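社区厨房十二月通讯：搬家、菜单、还有那批锅

先说要紧的。恩能街那边的老厨房月底前要清空，新地方在金德利楼一层，进门左转，别走后门，后门的锁还没换好。钥匙在 Ekua Gyamfi 手里，要用提前发消息给她，别打电话，她上课时不接。

搬家费用比想的多。货车跑了两趟，冰柜那趟另算，加上电工改插座，一共 1,365。明细贴在新厨房门背后，有疑问直接写在纸上，我周末前后会去看。旧冰柜没搬，门封条坏得太厉害，已经联系回收，谁家要里面的隔架赶紧说，晚了就一起拉走了。

十一月的周中晚饭做了 162 份，比十月多。主要是南瓜豆子汤那次，来的人排到楼梯口，最后面包切得跟纸一样薄。对不住后面几位。那个汤的做法好多人来要，简单写一下：南瓜带皮切大块，烤到边上有点焦，洋葱慢慢炒软，别急，火大了发苦。豆子提前一晚上泡，罐头的也行，罐头的话最后再放，不然全化了。孜然、一点点辣椒粉，盐出锅前再调。想稠一点就捞两勺出来压碎了倒回去。Lajos Bakos 坚持要加醋，我试了，确实好，一小勺够了。

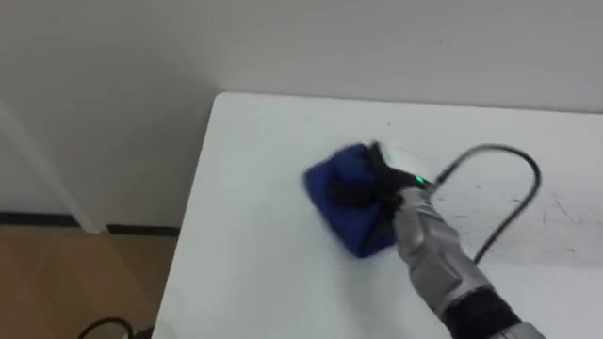 十二月菜单还没全定。目前有的：花生炖鸡（素的那锅用红薯代替），卷心菜肉卷，还有一次大家自带。自带那次请务必在盒子上写清楚里面有没有坚果、奶、鸡蛋，写大字。上次有一盘点心什么都没写，放了一晚上没人敢碰，怪可惜的。卷心菜卷很费手，需要人下午三点来帮忙包，会不会都行，来了现教。想吃辣的另外有一小罐酱放桌上，自己加，很辣，提醒过了啊。

关于锅。尼亚科杂货店送了我们一批二手大锅，谢谢他们！其中两只底有点鼓，放电磁灶上会转，只能用燃气的那个灶。我用胶带在把手上缠了记号，红胶带的就是，别再拿错了。另外铁锅洗完一定要擦干，上油，倒着放。又有一口生绣了，我磨了半个晚上。

刀也说一下。新厨房的刀架在水池右边墙上，用完洗好插回去，不要丢在水池里泡着，有人手伸进去很危险。砧板还是老规矩，生肉一块，蔬菜一块，面包单独。那块裂了缝的木砧板我收起来了，缝里洗不干净，别再翻出来用。

剩菜：当晚没吃完的可以带走，自己带盒子。汤类放凉了再盖盖子。冰箱最上层留给第二天要送出去的那几份，上面贴了名字，请不要动。冷冻格已经满了，先别往里塞面包。

特林杜图斯合唱团问能不能借新厨房排练后煮茶，我答应了，时间是晚饭散了以后，跟我们不冲突。他们自己带杯子。

还缺的东西：大号汤勺，带盖的调料罐，围裙（旧的行，干净就行），一个能计时的钟，原来那个走得比谁都慢。茶叶够了，别再送茶叶了，真的放不下。

做菜帮手的名单放在进门的桌子上，下个月的空格还多，写名字的时候顺手写上电话。第一次来的话早到一会儿，我带你认一下灶怎么开，左边那个火要按住等几秒再松手。

菜单定下来我再单独发一封。邮件收不到的先看看垃圾箱。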